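How to Test Whether a Robot Can Do Your Chores (Before You Buy One)
Filed under: Workshop, Automation

Every few months somebody forwards me a video of a machine folding a tea towel and asks if it's time to sell the ironing board. My standard reply is a test you can run yourself, at a demo day or in your own garage, with a stopwatch and a low opinion of marketing. I've put the Wito and the Nikero through it, and I've used the same sheet on teenagers.

What you'll need

A stopwatch
Masking tape or floor tape
A shelf and some plastic tubs with lids
One dull chore, written down in full
A free Tuesday

Step 1. Write the chore out properly

"Tidy the shelf" is not a chore, it's a wish. Write "take the top tub off the left stack, put it on the bench, put it back square." If your instructions run past a page, pick a smaller chore. Mine ran to three pages the first time and I hadn't got as far as the lid.

Step 2. Time a human

Do the job yourself, at your normal pace, while thinking about lunch. My tub shuffle takes 60 seconds. Write your own number at the top of the sheet where the salesperson can see it.

Step 3. Mark the floor

Tape down where the shelf goes. You'll be bumping it, and a shelf that has wandered a few centimetres gives everybody an excuse. Once the machine can manage the taped position, shift the shelf by a hand's width and run it again. The Nikero lost interest in the whole enterprise at this point.

Step 4. Stack the tubs the way you really stack them

Mix the colours. Use some clear ones, which are a nuisance for depth cameras, and choose a shelf with a bit of shine to it. The lower level is the harder test, as the arm has to reach in under the top panel without taking the paint off.
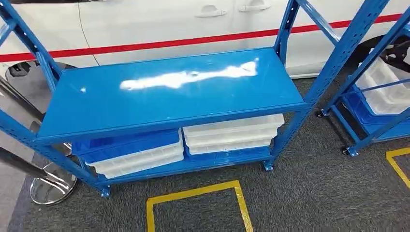 Mixed tubs on the lower level, glare on the top one, tape on the carpet.

Step 5. Run it and keep your hands in your pockets

Do 80 runs if you have the patience, fewer if you have a family. Score each one as done, done badly, or rescued. A rescue is any time a person touches the tub, the shelf or the reset button, including the friendly chap from the stand who was "just adjusting something." My best result at the Hurnport open day was almost 90 per cent done, provided the shelf stayed on its marks. With it moved, I stopped filling in the sheet and had a pie.

Step 6. Add up the babysitting

Count setup, charging and rescues as your time. If the total beats your own from Step 2, congratulations, and please write to me. So far I'd let a machine shift identical tubs between fixed shelves all day long. I wouldn't let one near the linen cupboard.

Next: making a tub trolley out of a Bozkurt bench frame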